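4. Paper, ribbon and the wrapping counter

This section covers setting up a counter for the Trumum roll stand and dispenser. Read it before you unpack the second carton. The leaflet in the carton says set-up takes minutes and needs no tools. We found that optimistic, and you will want a screwdriver.

4.1 Choosing a counter

1. Pick a flat counter deeper than your widest sheet. The leaflet's minimum depth leaves you wrapping with your elbows in the air.
2. Wipe the surface and let it dry fully before any paper goes near it.
3. Check the colour. A dark, matte top makes the edge of pale paper easy to find, though it does the opposite for dark ribbon.

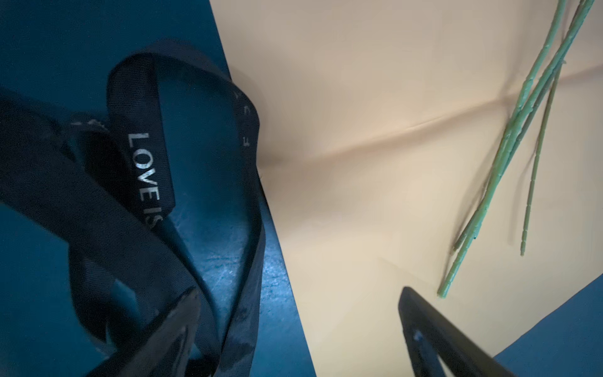 Ribbon is sold by the spool, and the spool width printed on the label is worth checking with a ruler. Cut a test length before the real one. Satin-like ribbon slides and folds back over itself the moment you let go, and a black loop set down on a deep blue counter is harder to pick out than the same loop on beige paper. If your counter is dark, keep a sheet of light paper beside the spool and cut over that.

NOTE: "Non-slip" ribbon appears in several catalogues. Try a short piece before paying extra for it.

4.2 Loading the roll

1. Stand the roll upright and remove the outer sleeve.
2. Slide the spindle through the core and fit both end caps. The left cap is marked with a dot so faint you may need a torch.
3. Lower the spindle into the stand. Paper should feed from underneath, printed side down.
4. Pull a short length and cut it off square. Throw this piece away.

A full Trumum roll is sold as 100 metres (328 feet). Treat that as a number for the shelf label. The first turns are usually creased and the last ones curl too tightly to use, so order your spare early, and well before December.

CAUTION: The cutter bar is sharp along its whole length, including the part behind the guard. Keep fingers on top of the paper.

4.3 Flattening and folding
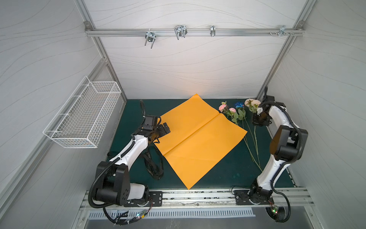 Photo: Dredville Counter Supplies

1. Lay the sheet on the counter with its corners pointing up, down, left and right if you plan a diagonal wrap. Square-on is fine for boxes.
2. Fold once through the centre and open it again. The crease gives you a line to place the gift on.
3. Set the gift down before you tape anything. Heavier stock, such as Stendota 2, will show every fold you change your mind about.

Diagonal wrapping is said to save paper. It does on shallow boxes. On anything close to a cube we saw no saving worth the bother.

4.4 Hooks and baskets

Loose tools end up under the paper, where they tear it. Hang what you can.

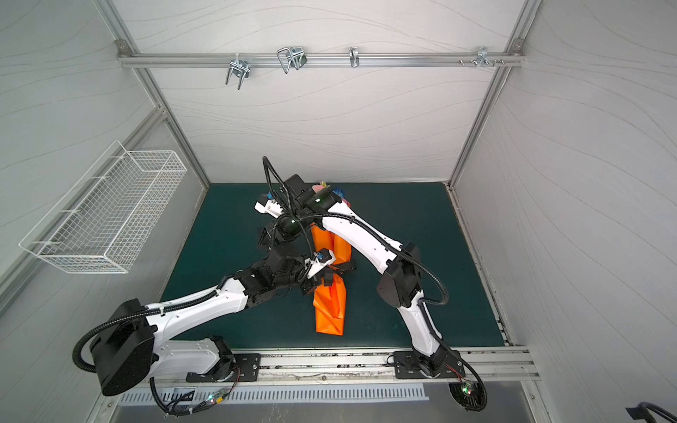 Fig. 4-3. Rail with metal hooks; wire-mesh basket on the left wall.

1. Fix the rail to something solid. Adhesive pads are supplied, and we would leave them in the bag.
2. Put baskets to one side, clear of your reach across the counter.
3. Hang scissors with the points down.

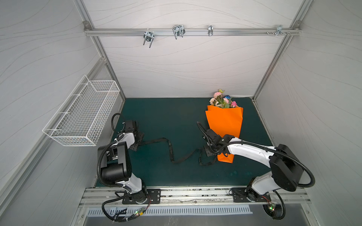 Fig. 4-4. Hooks of different shapes along one rail.

Mixed hooks are fine. The Quintero set is sold as matching, but a wide hook suits a ribbon spool and a narrow one suits a tape ring, so matching gains you little. Tighten every fitting again after the first 50 parcels -- the bolts do work loose, whatever the packaging claims.

Go to section 5 for replacing the cutter blade.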